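Search this site Search Go

Shape and Color Blocks on a Flat Board: Course Project Report
29 May 2021

1. Background

This report covers the block set our group made for the early learning materials course. The task was to design a small set of printed pieces that young children could sort in more than one way, and a board to use them on. We called the set Firen. The name has no meaning, we needed something to write on the box.

Work began in September with a look at what is already sold. Most sets we found in the Kakakhel toy library had either many colors and one shape, or many shapes with each shape always in the same color. In the second kind a child who seems to be sorting by shape may only be sorting by color. Our supervisor asked us to avoid this, so the main rule of our design was that shape and color should not always go together.

2. Design of the pieces

The shapes were drawn as flat outlines and then raised into prisms, so every piece has a top and a bottom that match. We used a square (the cube), a triangle, a circle (the cylinder), a hexagon, a five-pointed star and a heart. The first four are the shapes children are usually taught by name. The star and the heart were added after talking to two teachers at the Jalska day school, who said their groups ask for them.

The cylinder was the easiest piece to get right. The star took the most versions. In the first drawings the inner corners were too deep and the points were thin, and one point snapped when the piece was dropped on a tile floor. We made the points wider and the body thicker. The heart had a similar problem at the bottom tip, which was sharp enough to be unpleasant in the hand. It was rounded slightly.

We spent some time on the top faces. The printer can finish a top face smooth, but smooth faces showed every scratch after a week of handling. We left the fill pattern showing on the later pieces, which gives a fine cross pattern you can feel with a fingertip. One tester thought this was a mistake in the print. We kept it.

Colors were limited to what the workshop had on the shelf. Orange was tried and dropped, it was too close to the red under the yellow lamps in the workshop.

3. The board

The pieces need a flat place to work on. On a table top they get mixed up with pens, cups and paper, and children push them off the edge. We tried a felt mat first. The pieces stood badly on it and the hearts fell over. A tray with a rim was better, but the rim got in the way when a child wanted to slide a piece toward themselves.

The version we settled on is a plain rectangular board of light-colored wood with no printed places or outlines. We had planned to cut recesses in it for each shape. We left them out because recesses turn the task into a puzzle with one answer, and we wanted the same board to work for sorting, lining up, building rows and copying a pattern from a card.

A light surface was chosen for contrast. Yellow was our worry here. On the pale wood it stands out less than the blue and the red, and under warm light the difference gets smaller again. A gray board was painted as a test and the yellow looked better on it, but the paint marked easily and we did not have time to try another kind.

4. Layouts

For the layout tests we put out a small number of pieces at a time. With the whole set on the board the layout was crowded and it was hard to say afterward which piece had been next to which. Eight pieces worked well. The layouts were made by hand and were not measured. The one we went back to most has most of the pieces grouped in a loose row and a single star kept apart from them.

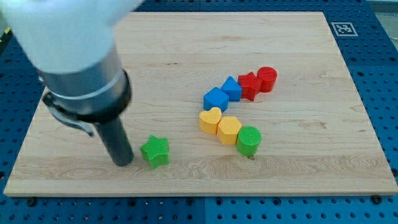
Figure 1. Layout with the green star set apart from the other seven blocks.

The point of this layout is the pair of stars. The green one stands alone and the red one is in the row with the blue pieces and the red cylinder. A person asked for "the star" has to ask which star is meant, and a person asked for "the red one" has the same problem with the cylinder. We used it to check whether our instruction cards were clear. Several of them were not and had to be written again – the card that said only "move the star next to the round one" was the worst.

Pieces that touch were another thing to look at. When the red cylinder is pressed up against the red star, the two can be taken for one larger piece at a quick look, more so from a low seat. The yellow heart and the yellow hexagon have the same trouble. For the card set we now ask for a finger's width between pieces of the same color, except on the cards marked as hard.

5. Cost and storage

The filament and the wood for the board came to 621 in the workshop's material credits. Failed prints are included in this, mostly stars. The cards were printed at school and are not counted. The pieces are kept in a cloth bag inside a Stasport shoe box, and the board goes on top of it. A lid that doubles as the board was suggested at the mid-term review. We drew it but did not build it.

There are 31 cards in the final set. They are in Appendix A, in the order we used them.

6. What should be changed

The yellow pieces should be printed in a darker shade or the board should be stained. The star should be made a little larger so that it is closer in size to the cube when held. The cards need pictures as well as words for children who do not read yet. We would also like a second board, so that one person can set out a pattern and another can copy it beside them.

The drawings for all shapes are in Appendix B. The early star is included for comparison and should not be printed.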